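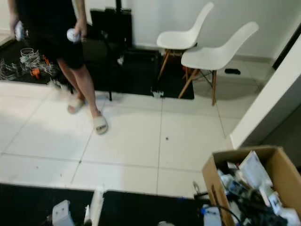

Início | Revista | Casa e Bairro | Arquivo | Contato

Imprimir | Enviar por e-mail

O pão que volta para a esquina

29 de junho de 2021

Quem cresceu em Fagundes sabe que a manhã tinha cheiro, e que esse cheiro vinha da padaria antes mesmo de o sol bater nos telhados da rua de baixo. Depois vieram os supermercados, o pão congelado, a pressa, e uma a uma as portas foram se fechando. Em março, porém, reabriu o forno da antiga Padaria Rundon, parado havia 8 anos, e desde então a fila dobra a esquina (eu mesma já esperei nela de chinelo, com o café esfriando em casa!).

O segredo, se é que se pode chamar de segredo uma coisa tão velha, está no fermento natural, alimentado duas vezes por dia, e numa massa que descansa a noite inteira. São 800 pães por fornada grande, mais os 63 de centeio que se encomendam na véspera e que acabam sempre cedo demais para o meu gosto. A farinha vem do moinho Pradex, a uma hora de estrada, em sacos que ainda chegam costurados com barbante.

Conversei com fregueses antigos e novos, e quase todos acabaram me contando alguma história de avó, de manteiga derretendo, de troco devolvido em bala. Uma senhora me ensinou a guardar o filão enrolado em pano de prato, com o corte virado para a tábua. Faço assim desde aquela manhã, e no terceiro dia o que sobra vira rabanada.

Contato | © Revista Grungate. Todos os direitos reservados. | Voltar ao topo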